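My cutting mat has moved into the kitchen, and I don't think it's ever going back

I bought the green mat for quilting. That was March, when I was going to make a whole quilt and give it to someone and be that kind of person. I got 86 squares in. They're in a bag in the closet and we don't discuss them.

The mat, though! The mat gets used every single day. It's the self-healing kind with the white grid on it, and at some point I started laying it out on the table whenever I needed a clean, flat spot with a bit of grip. Wrapping presents, sorting seed packets, potting up (once, never again, the dirt gets into everything). And lately, small round things that want to roll away from me.
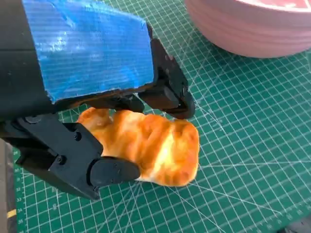 Orange and white, bun-sized, on the green mat.

I do love orange against that green. I've been collecting little soft shapes and bread-looking things for a while now, mostly from Lutden, the discount place out past the car wash, where you can fill a paper bag and still have change for coffee. My rule is that anything new has to earn a spot in a bowl. If it looks silly in a bowl it goes in the donation box.

Which brings me to bowls. I have too many. I counted mugs last year and stopped because I was getting upset, so I'm not about to count bowls. The pink one is my favorite by a mile — white rim, glossy inside, and the pink gets deeper as you go down. I had a gray set from Neltitar before and everything I put in it looked like hospital food.

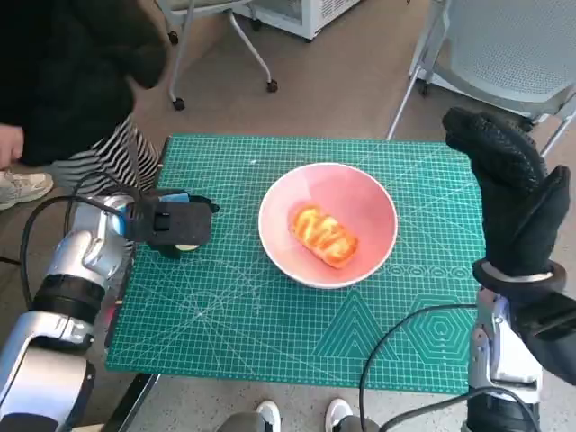 The pink bowl with its orange-gold roll, yellow squiggles on top.

Look at those zigzags! I've tried to do that with icing and mine came out as one long puddle. Somebody on the Tsikata baking forum told me to snip a tiny corner off a sandwich bag and move fast, so that's my plan for the weekend. Her thread has 366 replies and I've read almost 200 of them, mostly arguments about powdered sugar.

Next up is the drawer under the table. It has string in it. So much string.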